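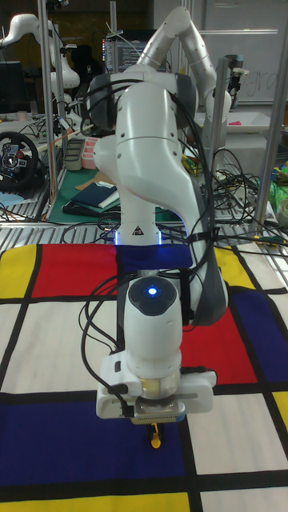 When does the late bus to Rorkham start?

September, and the last one will leave Derstead at 5 minutes past 11 at night.

I've been grumbling about the Rorkham bus for most of my adult life, so forgive me if I sound a little giddy. The 514 is finally getting an evening schedule! Right now the last ride out of Derstead goes before seven, and if you work a dinner shift or want to see a whole movie, you're begging for a lift (I have done plenty of begging).

The new timetable adds two evening trips each way, with the usual stops at Hervieu Street and the Skurnine bridge. Fares stay where they are, and monthly passes will work at night too.

I called Monique Gilbert, who put the schedule together for the bus company, and she sounded about as pleased as I am. "People have asked us for this for over five years," she told me. "We finally have the drivers to do it."

She did warn me that the evening buses will skip the hospital loop, so anyone visiting late will have to walk up from Hervieu Street. It's a steep little hill and the sidewalk is lousy near the top. I asked if that might change and she said they'll look at it after the winter, when they know how many people are riding.

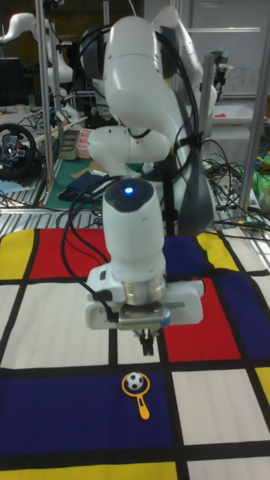 Patterned mat, with cables hanging above. Photo: Monique Gilbert

Paper timetables should be at the Derstead station counter by the end of the month, and drivers will have them too. I'm planning to be on that first late one home, probably with takeout on my lap, so come say hi if you're riding.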